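Progress Report to the Oshima Fund
Two-Arm Assembly Project, Rellach Workshop
Reporting period ending Tue 2 June

The project held its open day during this period, as set out in the grant plan. Attendance was 92, including guests from Fimasine and Zoltham. The two-arm system was shown working on a frame of white plastic pipes, with fittings joined at floor level. Staff gave a short talk before each of the 3 demonstration sessions and took questions afterward.
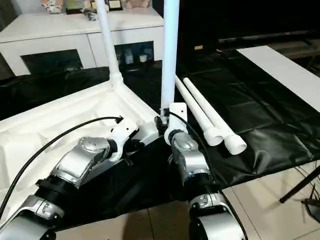 Will the open day be repeated within the current grant?
A second open day is planned for September, and its cost is covered by the existing events budget.

Visitor comments were collected on paper forms and are being entered by project staff. Several guests asked for more time near the work area and for a printed guide to the assembly steps. Both requests have been accepted. Spending on the event came to $368 against an approved $406, and the balance has been carried forward to the next event. The full summary of comments will be attached to the next report.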